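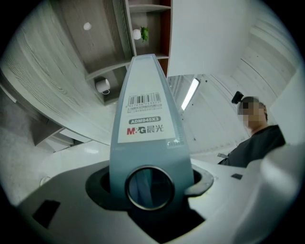

A magazine file held in a hand-held gripper during the open day at the Flesismont Center, Erimdale.

Flesismont Center opens its handling laboratory to Erimdale residents

18/02/2018

The Flesismont Center for Applied Automation welcomed 278 visitors to its Erimdale building for the annual open day of the handling laboratory. Guests were able to watch staff at work, try several of the tools for themselves and speak with the engineers responsible for the Center's current projects.

The program was opened by the director, Dr. Anikó Erdős, who thanked the town of Erimdale for its support and outlined the work planned for the coming year. She noted that the laboratory now has a staff of 21 and that its main task remains the handling of ordinary household and office articles.

"Much of what people pick up in the course of a day is light, smooth and awkwardly shaped," Dr. Erdős said. "A machine that is meant to help in an office or a home has to deal with these things as they are. We want the public to see how that work is done, including the slow parts of it."

The main demonstration was led by Tanveer Arain, head of the data section. Staff carried out everyday tasks with hand-held grippers, among them picking up a plastic magazine file and setting it upright on a shelf. Mr. Arain explained that recordings of tasks performed in this way are used to teach robot arms the same movements, and that a single task may be repeated 200 times by different members of staff before it is considered complete. Shelf height, lighting and the starting position of the article are changed between repetitions.

Visitors were then invited to take a gripper in hand. Groups were limited to 15 persons, and each group was accompanied by a member of the laboratory. Many guests remarked on how difficult it was to turn a tall article without tipping it – a point that Mr. Arain said was familiar to every new employee.

In the adjoining hall, Zoltán Csonka presented the Calvo arm, which the Center has operated since last April. The arm sorted folders and boxes into an open rack while Mr. Csonka answered questions on speed, safety and maintenance. Asked whether the arm could work next to people without a fence, he replied that it currently does so only at reduced speed and with an operator present.

Representatives of Foden, the Center's industrial partner, also attended. Kristóf Fekete, who is responsible for the partnership at Foden, confirmed that the joint project on shelf stocking will continue for a further two years. The first trial outside the laboratory is to take place in the records room of the Erimdale town offices, where the equipment will be used to return files to their places after office hours.

The afternoon session was reserved for students. Tamás Major, coordinator of training, described the internships offered by the Center and the subjects that applicants are expected to have studied. Four internship places are available this year – two in mechanical design and two in the data section. Applications are accepted until the end of April and should be addressed to the training office, with a letter from a teacher or supervisor enclosed.

Schools that were unable to attend may request a separate visit to the handling laboratory. Requests should state the number of students, their grade level and the preferred time of day.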